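# Kinnear Terry Insoles, washable

**Sold in pairs. Yellow. Reviewed for the Norgate shop list by Isla Waaka, January 24, 2023.**

We stock a lot of insoles and I'm suspicious of most of them. The word "washable" gets printed on anything with a cloth top, and usually it means you may wash it one time and then find the top layer coming away from whatever is under it. So when Gaurav Mittal, who does our buying, put the Kinnear terry insole forward for the spring list, I asked for a few to take home and soak before we wrote a word about them.

## What you get

A terry-cloth insole with a stitched edge. The stitching is the part I'd pay for. Glued edges are cheaper, and in my experience they start lifting at the toe, where your foot pushes forward with every step. Kinnear's maker's sheet calls the color "sun." It's yellow, leaning orange in some light, and it will show dirt. If that bothers you, wait for the gray, promised for April. I'll believe in the gray when a box of it arrives.

The sheet also says the insoles "refresh tired feet." I have no idea what that means and we won't be repeating it on the shelf card. They're soft and they soak up sweat. They don't support an arch, and if you've been told you need arch support, these are the wrong thing to buy.

## Washing

The instructions say hand wash, cool water, mild soap, dry flat. They leave out how long, how much soap and how deep, so I tried it in a plain white plastic basin. Shallow water is enough. Terry holds plenty of it, and a full basin only makes them float and drift on top of each other. Lay them side by side if they'll fit, press them down with your palm, leave them, turn them over. 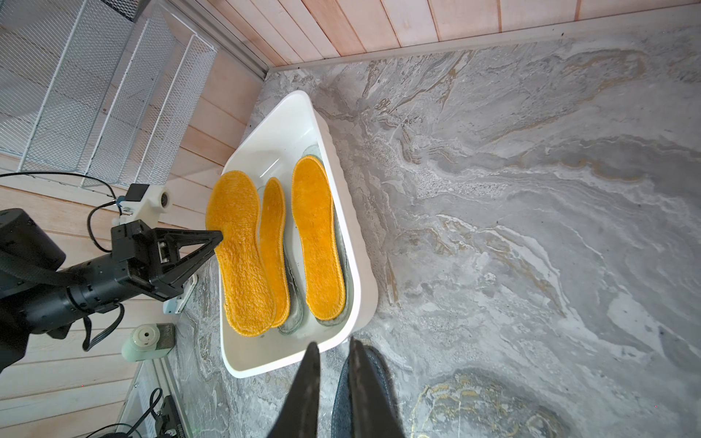 *Kinnear terry insoles in a shallow soak. The water has gone slightly cloudy.*

Cloudy water is no reason to send them back. Soap does that, and so do feet. What I'd watch for is yellow coming off on a white towel. Press a wet corner into one before you put a new pair in with anything else. Mine left nothing I could see, but I've tested one batch and dye varies.

Rinse until the water runs clear, then squeeze. Don't wring! Twisting pulls at the stitched rim, and once that puckers you'll feel it under your heel. The rim was the last part to dry on mine, well after the middle felt ready. Overnight on a wire shelf did it. The radiator was quicker and left them stiff as toast.

## Sizing

Go by your shoe and ignore the chart. Kinnear's chart runs generous, and I'd take the smaller size if you fall between two. You can trim them, but a trimmed edge has no stitching, and then you own the same insole everyone else sells. They take up room, too. A snug dress shoe will get snugger. Boots, clogs and old sneakers are where they make sense.

## How long they last

The box says "up to 3000 steps of daily comfort," a number that sounds like something until you think about it. Is that per day? Per wash? Gaurav wrote to ask and got a brochure back.

My own pair has been through 9 hand washes. The pile is flatter at the heel and the stitching is whole. That's better than the Drindberg felt ones we dropped last year – those gave up at the fourth – but it's one pair, worn by one person who mostly stands behind a counter. A runner might get a very different result.

## Ordering

- Item number: 341
- Color: yellow only for now
- Care: hand wash, dry flat, keep away from direct heat
- Returns: unworn and unwashed, in the sleeve
- Also kept at our Skurkport counter, in the larger sizes

If you wash a pair and the color runs, bring it in and show us, along with the towel if you still have it. We'll add it to this page.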